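Rolport Countertop Bread Oven
Installation and First Use – Section 3: Placing and Preparing the Oven
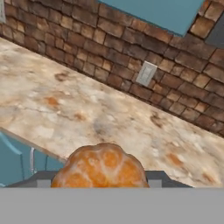
Figure 3. Bread roll with a marble countertop behind it.

This section applies to all Rolport countertop ovens supplied by Clastside for home use. Read it in full before connecting the oven to the power supply. Keep the manual with the appliance and pass it on to any later owner.

3.1 Choosing a location

The oven must stand on a level, heat-resistant surface that can bear its full weight. Marble, granite and ceramic tile are suitable. Painted wood and laminate may discolor with repeated use and must be protected with the Visetti heat mat, sold separately.

1. Select a position within reach of a grounded wall outlet. Do not use an extension cord.
2. Leave 6 inches of clear space behind the oven and 3 inches on each side.
3. Leave 8 inches of clear space above the oven. Do not install it directly under a wall cabinet with a lower clearance.
4. Check that all four feet rest firmly on the surface. Turn the front feet to correct any rocking.

CAUTION: Do not place the oven on or beside a gas burner, or where curtains or paper towels can touch the outer casing. The casing becomes hot during use.

Note: Natural stone may have small differences in height where two slabs meet. Do not position the oven across a joint.

3.2 Removing the packing material

1. Open the door and take out the cardboard inserts, the wire rack and the crumb tray.
2. Peel the clear film from the door glass and the control panel.
3. Wash the rack and tray in warm water with mild dish soap. Rinse and dry them completely.
4. Wipe the interior with a damp cloth. Do not spray water or cleaner into the oven.
5. Slide the crumb tray into the lowest slot until it stops, then insert the rack with the raised edge toward the back.

Keep the carton until the first heating cycle is complete. Ovens returned under warranty must be shipped in the original packaging.

3.3 First heating cycle

The first cycle burns off protective oils left from manufacture. A light odor and a small amount of smoke are normal at this stage – open a window or run the range hood.

1. Confirm that the oven is empty except for the rack and tray.
2. Plug in the power cord. The display shows two dashes.
3. Turn the function dial to BAKE and the temperature dial to its highest setting.
4. Set the timer to 30 minutes and press START.
5. When the tone sounds, turn both dials to OFF and allow the oven to cool with the door open.

WARNING: Do not leave the oven unattended during the first cycle. If smoke continues after the cycle has ended, unplug the oven and contact Clastside Customer Service.

3.4 Using the Rolls setting

The Rolls setting is intended for shaped dough that has completed its final rise. Frozen dough must be thawed first.

1. Place the rack in the middle slot and preheat the oven. The display stops flashing when the set temperature is reached.
2. Arrange the rolls on a lightly greased pan with space between them. Use no more than 8 rolls per pan.
3. If a glaze is desired, brush it on just before baking. Do not let it drip onto the heating elements.
4. Turn the function dial to ROLLS and press START.
5. Remove the pan with dry oven mitts and transfer the rolls to a cooling rack.

Note: The Peltonen stoneware pan holds heat longer than a metal pan. Allow extra cooling time before handling it, and do not set it on a cold stone surface directly from the oven.

For settings used with loaves and flatbreads, see Section 4. For cleaning after each use, see Section 6.

Revised November 12, 2018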